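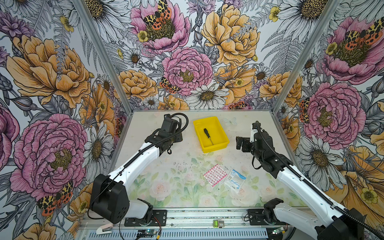
Lucinda Boateng thinks I should give up and call a handyman. She wrote this under my last post, adding that a grown adult with a sticking bathroom door has "a door problem or a character problem," and that after 15 weeks she was leaning toward the second.

Fair enough, Lucinda. The door still sticks. It sticks more in September, when the air gets heavy and the whole house puffs up like bread. You have to lift the knob, lean in with a hip and apologize to whoever is inside.

I did call someone back in the spring. He looked at the hinges for five minutes, sighed the way mechanics sigh, and quoted me $100 to plane the bottom edge. I said I would think about it, and I have been thinking about it ever since – mostly in the hallway, with my hip against the door.

My own repairs so far: tightened the top hinge, loosened the top hinge, rubbed a candle along the latch side. The candle did help for a couple of days. Then my brother-in-law told me to shim the lower hinge with a piece of cereal box, and now the door closes beautifully and won't open. My mother-in-law found this out at seven in the morning. She was very nice about it through the keyhole.

So the cereal box is coming out on Wednesday. Lucinda, if your guy is still in business, send me his number. Don't tell him about the candle.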